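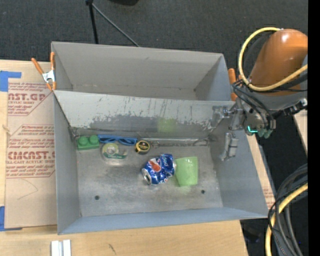
Test bin, front compartment loaded, arm at the right wall.

bin_there
Posted November 11, 2022

Posting where we are with the self-labeled grasping runs, mainly to get the method picked apart before I write it up. Setup is one arm, one two-compartment metal bin, mixed household junk. The arm picks from one side, drops on the other, and when a side is empty it switches direction. A pick gets labeled a success if the gripper fails to close all the way after lifting. No human labels.

We trained on 3,000 attempts from that loop, then ran 400 test attempts with objects held out. The new part is that the network scores a grasp and also the approach angle, so it can decide to come in tilted when something is up against a wall. Yolanda Lindqvist wrote the angle sampling and will probably correct me below.

Short version: it beats the straight-down baseline on wall and corner objects and is about even in the open.

torquewrench
Is the gripper closing check your only label? A crushed can can fold flat enough that the fingers nearly meet. You'd be marking good picks as failures, and the network learns to avoid cans.

bin_there
Yes, only label for training. For the 400 test attempts I watched the video and scored by hand. I haven't gone back to see how often the two disagree on the training set.

Caka
Then do that before anything else. We had the same loop at Platholm and our finger check was worst on thin stuff. Cords were terrible. Your blue loopy thing along the divider would have come out as a miss most of the time with our fingers, picked up or not.

ylindqvist
The threshold is set per finger pair and we recalibrate when we change pads. It does get thin items wrong sometimes. I pulled a sample in March and was OK with it, but that was before the current object set, so Caka has a point.

One correction to the first post. The network doesn't pick an angle freely. It scores 5 fixed tilts and takes the best one that passes the wall collision check. The check is plain geometry and uses the measured bin.

rmn_okafor
So how much of the gain is learning and how much is the geometry check? A straight-down baseline can't reach the block in that back corner without hitting something. Give the baseline the same tilts with a dumb rule (near a wall, lean away from it) and see what's left. I would not call it a learned result until then.

bin_there
Fair. I have the rule version coded but didn't run it on the test set.

torquewrench
I disagree with Okafor a bit. Even if the rule gets you most of the way, the rule needs to know where the walls are. If the network does it from the picture alone it's still worth something.

rmn_okafor
But it isn't from the picture alone – she just said the collision check uses the measured bin.

torquewrench
Missed that, OK.

slowhand
Different question. What does it do with the translucent green plastic cup and the packaged tape? Our depth camera goes blank on anything see-through, and that divider looks shiny enough to give you a second cup.

ylindqvist
Color only into the network, no depth. It does go for reflections now and then. We had 4 of those in the test set, all at the lower part of the divider where the finish is shinier. Matte paint would fix it but then it's a different bin from the training data.

Caka
I'd leave it and report the 4. Everybody's bin is shiny.

bin_there
Plan for now: rerun with the rule baseline, same objects, same drop order. Then hand score a chunk of the training attempts against the finger check. The logs are in Rirkura format if anyone wants to score some with me.

slowhand
Send me a batch, I can do cords and cans.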